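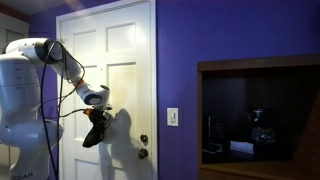 kassettentuer_40
Moin zusammen, brauch mal schnell Rat wegen Flur. Hab von den Vormietern eine Wand in so einem kräftigen Blaulila übernommen, direkt neben der Zimmertür. Tür weiß, Kassetten, schon älter. Und davor soll jetzt der braune Holzschrank bleiben, der mit dem offenen Fach, so wie er da rechts steht. Meine Freundin sagt, Schrank und Wand schlucken zusammen das ganze Licht, ich find die Farbe eigentlich super. Also: Wand überstreichen, Schrank streichen, oder alles lassen? Budget max 800 inkl. allem, lieber weniger. Einzug ist durch, streichen muss aber vor Dezember passieren, da kommt Besuch.

Revathi Arumugam
Wand lassen!! Die Farbe ist doch das Beste dran. Dunkles Holz auf Blaulila find ich total stimmig und die weiße Tür daneben macht genug hell. Bei mir im Arbeitszimmer fast der gleiche Ton, von Pinto, zwei Schichten, hält seit Jahren. Einzig das offene Fach würd ich zumachen oder einen Korb rein, sonst ist das ein schwarzes Loch.

pinselquäler
Seh ich komplett anders. Blaulila und braun beißt sich. Entweder oder. Wenn der Schrank bleiben soll -> Wand in gebrochenem Weiß, fertig. Kostet dich einen Eimer und einen Nachmittag. Vorher aber sperren, so satte Töne schlagen gern durch, da streichst du sonst viermal.

kassettentuer_40
@pinselquäler sperren womit? Grundierung ist vorhanden, aber keine Ahnung was das für eine ist, Etikett ab.

pinselquäler
Dann neue kaufen. Isoliergrund, wasserbasiert reicht meistens. Unbekannte Pampe aus dem Keller würd ich nicht an die Wand lassen.

Parvathi Varma
Kurze Zwischenfrage, ist der Schrank furniert oder massiv? Davon hängt ab ob man schleifen kann. Bei Furnier mit 120er bist du ratzfatz durch. Ich hab meinen von Skilla nur angeschliffen (240er), Haftgrund, dann Lack von Vorkano, matt. Sieht nach 2 Jahren noch gut aus, ausser an den Kanten. Würde aber auch sagen Wand behalten, Schrank heller.

kassettentuer_40
Weiß ich ehrlich nicht. War ein Geschenk. Oberfläche glänzt leicht, könnte also auch lackiert sein. Hab mich noch nicht getraut ne Ecke anzukratzen. Zur Höhe, weil per PN gefragt wurde: ist schon ein hoher, kein Sideboard. Oben drauf landet halt immer irgendwas, das räum ich noch weg.
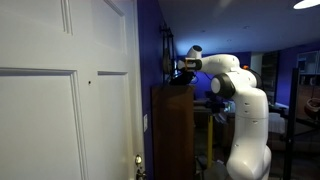 Wenn jemand von euch Erfahrung mit Abbeizer in der Wohnung hat, gern her damit. Fenster hab ich in dem Bereich nicht direkt. Und die Tür würd ich gern so lassen, auch den Messingknauf, den mag ich. Lichtschalter kommt zum Streichen eh ab.

pinselquäler
Abbeizer ohne Fenster: nein. Einfach nein. Schleifen oder lassen.
Und Sicherung raus bevor du am Schalter schraubst, bitte. Abkleben geht zur Not auch, Rahmen sieht man danach kaum.

Revathi Arumugam
Der Messingknauf ist noch ein Argument für die Wandfarbe! Messing auf Weiß neben dem Blau, besser wirds nicht. Mit gebrochenem Weiß daneben geht der unter. Stattdessen Lampen anschauen, warmes Licht macht bei so nem Ton unheimlich viel aus, kaltes lässt ihn noch blauer wirken. Erst Leuchtmittel tauschen, dann streichen. Kostet fast nix zum Testen.

flurfunk
Bin bei pinselquäler. Hatte Lila im Flur, nach nem halben Jahr konnt ichs nicht mehr sehn. Aber Geschmackssache klar.

Parvathi Varma
Der Vergleich hinkt, Lila ist nicht gleich Lila. Das hier geht schon stark ins Blaue. @kassettentuer_40 häng doch mal ein Laken über den Schrank, helles, paar Tage so lassen. Dann siehst du ob es der Schrank ist oder die Wand was stört. Farbmuster auf Pappe geht auch, Lernum hat so kleine Probedosen.

kassettentuer_40
Laken ist gut, mach ich heut abend. Leuchtmittel auch. Wand bleibt also erstmal, Freundin ist noch nicht überzeugt. Nochmal zum Schrank: wenn lackiert, reicht dann anschleifen + Haftgrund, oder muss der alte Lack ganz runter?

Parvathi Varma
Anschleifen reicht wenn er fest sitzt. Klebebandtest an der Rückseite: Kreuz einritzen, Band drauf, abreißen. Bleibt alles dran, gut. Vorher entfetten nich vergessen, grad oben und ums Fach rum. Und Lack mindestens 6 Stunden zwischen den Schichten, lieber über Nacht.

pinselquäler
Stimmt soweit. Bin trotzdem für weiße Wand.

kassettentuer_40
Klebebandtest grad gemacht, hält alles. Hol morgen Schleifpapier und Haftgrund, Farbton vom Schrank ist noch offen. Vorschläge gern, ausser weiß, da streikt sie.

Revathi Arumugam
Salbeigrün oder so ein helles Graubeige. Grün wär mutiger, ich würds machen.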